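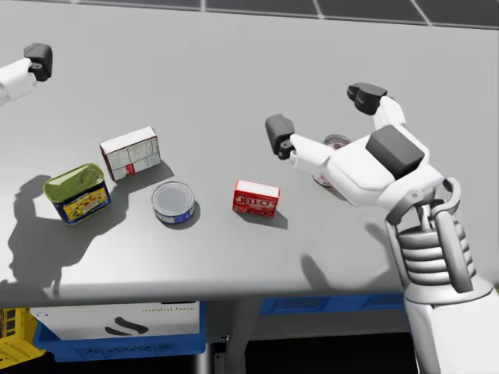

October, Benano cell, sim side. Spent the morning on the right hand again, because ever since I swapped in the new Mumier hand model the fingers have been closing a little late, and I wanted that gone before we put any more hours into the real cell. The old model had the palm origin in a different spot (naturally), so every saved reach pose was off and I've been going through them one at a time. The pose I keep going back to is the one with the hand open over the small round can, the one with the reddish-pink top, with the JELL-O box out in front of the fingertips. It's a nasty one! If the thumb offset is wrong you clip the box on the way down, and if the wrist is wrong you land on the rim. Good test pose, I'm keeping it.

What I changed, so I don't have to dig for it later:

- palm origin moved to match the Van der Linden drawing, not the one in the model file
- finger close delay down from 90 ms to 50 ms
- wrist joint limits copied over from the real controller (the sim ones were way too generous)
- left arm parked up and back, black gripper empty, and left alone

I ran 446 reaches over lunch with the old delay and then 559 with the new one – not equal numbers, I know, I went for coffee and forgot to stop it. The second batch looked much calmer. The fingers start moving when I tell them to, and I don't get that funny little shove where the hand arrives first and the grip comes after. 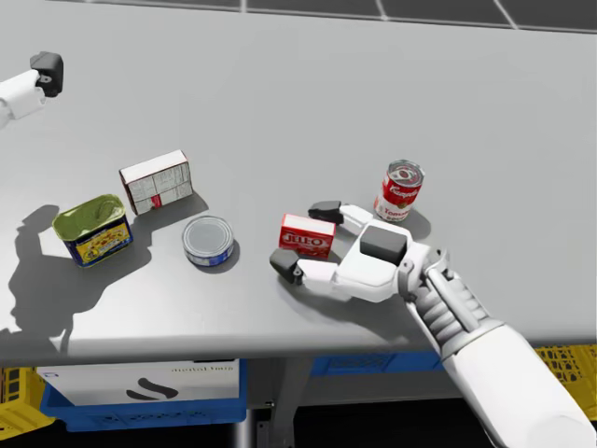 The other thing eating my time is the self-collision check. It was throwing warnings on the cable loop at the wrist whenever the forearm came in low, and I'm fairly sure that's just a fat collision shape left over from the Bretard version of the cell. I traded it for a thinner capsule and the warnings went away, but I'd like somebody else to look at it before we trust it. A quiet checker is nice, a checker that's quiet because I broke it is less nice.

Still to do: redo the contact friction on the fingertips, since they came in with the default rubber value. Check the sim wrist zero against the real one. Move the pose file out of my home folder (sorry, everybody). And rerun the first batch with the new delay so the numbers can sit side by side.

Recent entries
Bretard cell: wrist zero drift, part 2
Mumier hand: fingertip pads and spares
Where the joint limit files live now
Left gripper sticks at half open
Van der Linden drawings, which revision to use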